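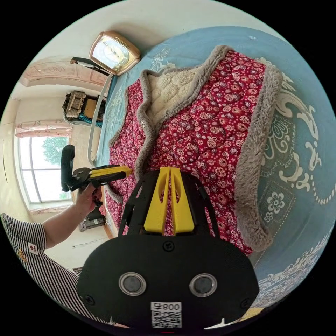

Figure 7. Hand-held gripper at a quilted vest spread open on a bed.

4.2 What we planned to buy

I'll admit our first budget was a bit of a guess! We priced 11 grippers for the Lirkdale homes, one per house plus spares, and then clothes (soft, bulky, forever sliding about) made us think again. Folding really wants a gripper in each hand, so the December order to Arnton went up, and spare finger jaws took 9 per cent of the total. I'd put that line in from day one next time.

Storage was the other surprise. Letano, our planning sheet, allowed 60 hours of recording, and bedroom work alone was going to eat most of that.

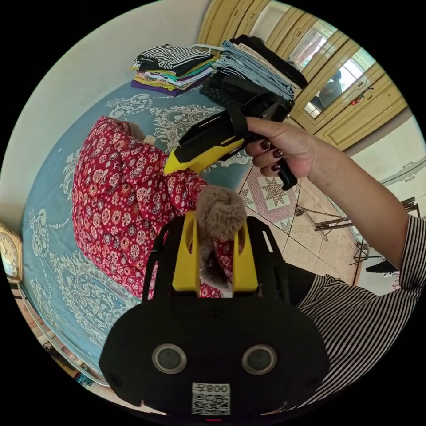 Zacharias thought we were still being mean with the spares, and wrote back that a pair with no third unit behind it is a pair you can't count on, so cut the hours first and keep the hardware. We split the difference and moved two units over from the kitchen budget.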